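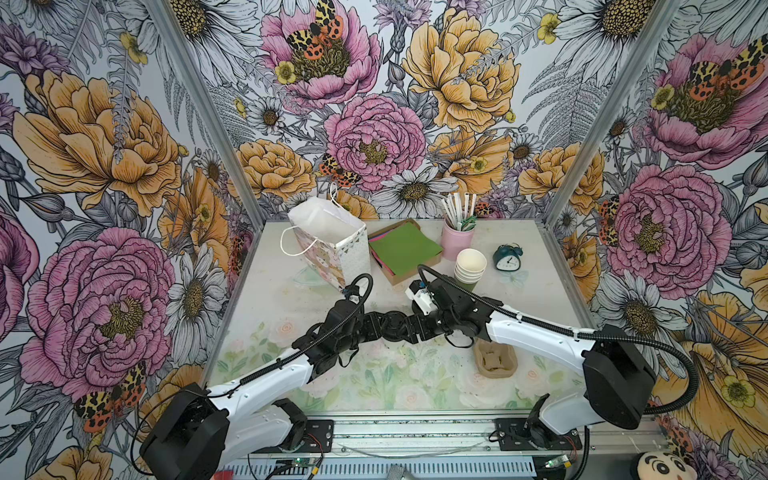
Fig. 4.1 Both arms over the table, grippers nearly tip to tip, nothing held.

4. Teaching a two-arm task by remote control

Read section 3 first. The Hornunell controller will let you record without calibrating, and it will not mention this again until you play the recording back.

4.1 Before you start

1. Set out the objects for the task. The worked task in this section is "Party Table": a gift bag, straws in a cup, paper cups, a box of coloured paper and an alarm clock.
2. Check that no cable loop can snag on a wall when the arm is folded back.
3. Hold both hand levers still and press READY. The arms move to match the levers, at a speed best described as dignified.

CAUTION: Keep your hands out of the workcell while READY is flashing. The arms do not know which fingers are yours.

4.2 Recording

4. Press RECORD and wait for the second beep. The first beep means only that the button works.
5. Carry out the task at a steady pace. Pauses longer than five seconds are recorded faithfully, and the robot will learn to hesitate exactly as you did.
6. Bring both grippers back over the middle of the table, open the levers and press STOP.
7. Repeat until you have 49 good recordings. Bad ones may be deleted from the Gostau menu — hold DELETE, then confirm twice.

Note: Error 439 means the two arms have asked for the same bit of air. Back one lever away and press READY.

4.3 Using the wrist view
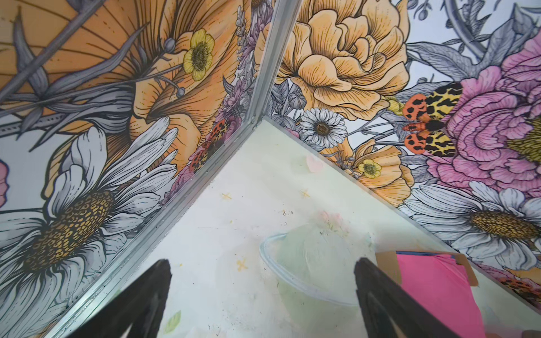

Issue 5, page 17

Keep the wrist view open on your second screen when working close to the walls. Clear items, such as the round dish lying between the finger tips, are easier to lose on a pale floor than the bright pink sheet to the right of them. Come down slowly and watch both tips.

8. Line up the fingers on either side of the object before lowering.
9. Close the lever gently. Squeezing harder does nothing except tire your hand.

CAUTION: Patterned walls are permitted. Do not change them halfway through a set of recordings, however tired of moths you become.

Section revised by Kulsoom Jadoon, Jan 29, 2023. For playback, see section 5.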